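2022-08-09
By Ferenc Kelemen

The town of Kerekes receives most of its visitors between the spring thaw and the first frost, and its tourism policy has been written accordingly. The policy deserves to be reconsidered. A place that people have lived in for centuries should not be presented to the public as though it existed for half the year.

The old quarter contains 384 registered houses, of which only 10 are open to travelers in February. The remainder are shuttered, and the footpath to the Oltex valley is left unmarked once the snow arrives. 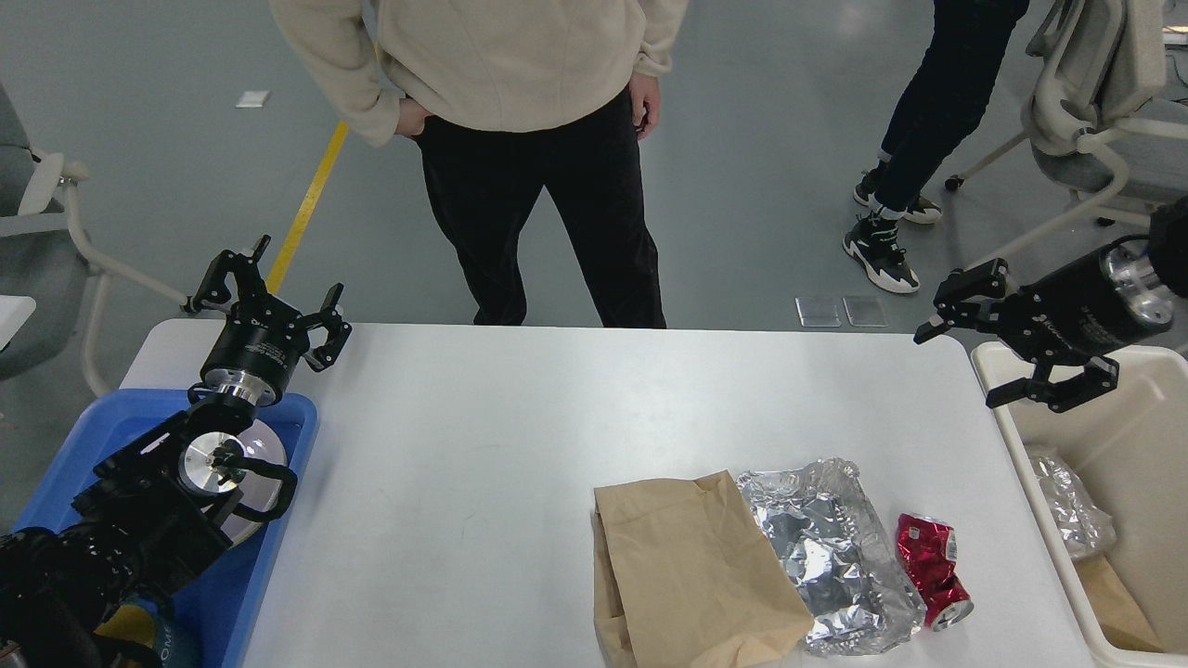 Those who defend the present arrangement point to cost. Heating a public building is expensive, and the regional bus to Femora carries few passengers in winter. These are fair objections. They do not explain why the museum closes on the same date every year, whatever the weather, or why its printed guide makes no mention of the winter market.

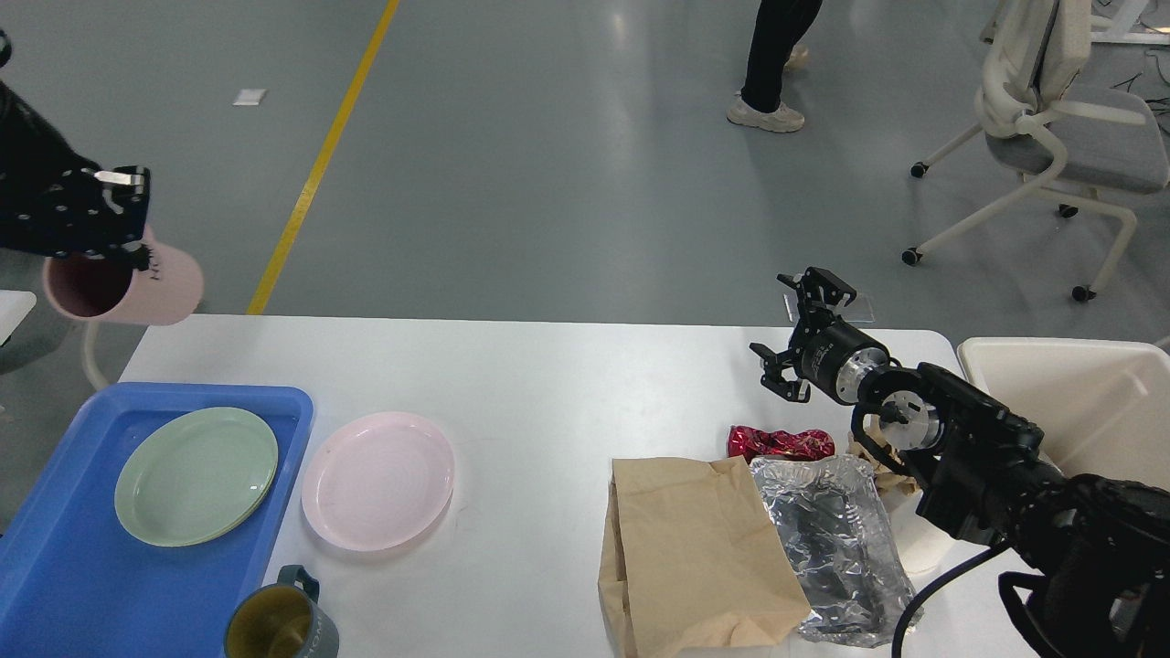
Visitors who come out of season tend to stay longer and to spend their money with local families. They eat where residents eat. They ask about the weaving, the old songs and the long fast before Easter, and they are usually answered with patience. 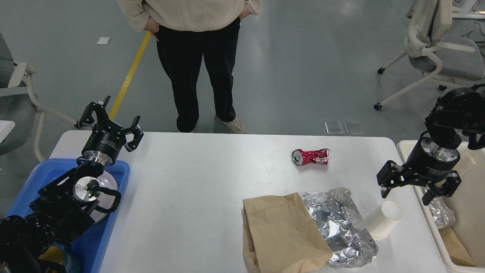

The district council should therefore keep the museum open through the winter for a trial period, and should restore the evening bus on market days. A modest entrance fee of 25 crowns would meet part of the expense. The Stimus chapel, whose painted ceiling is best seen in low winter light, ought to be included in the same ticket.
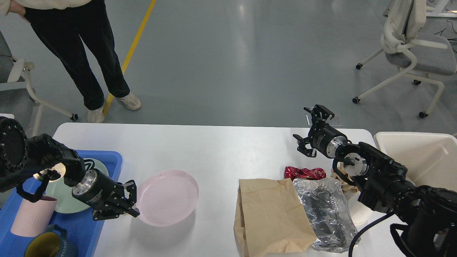 A white table and two office chairs with gray seats.

The council will take up the matter when it next reviews the visitor budget. Residents who hold a view, including those opposed, are encouraged to submit it in writing.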